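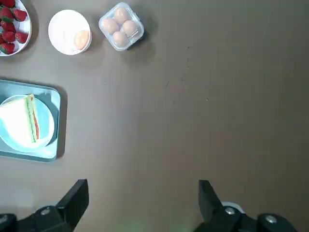

Wrist camera view, breakfast table set: strawberries, eggs and a sandwich wedge, gripper open.

Onik Tabletop Food Handling Set
Data card, August 26, 2020

Grernimholm maintains this collection for training grasping models on everyday food and tableware. It holds nearly 400 episodes across 11 table layouts, each recorded under operator control.

Contents
Wrist camera video, joint positions, gripper width and a short written instruction.

Known limits
One tabletop colour only — models may not transfer to patterned surfaces. 59 episodes lack an instruction.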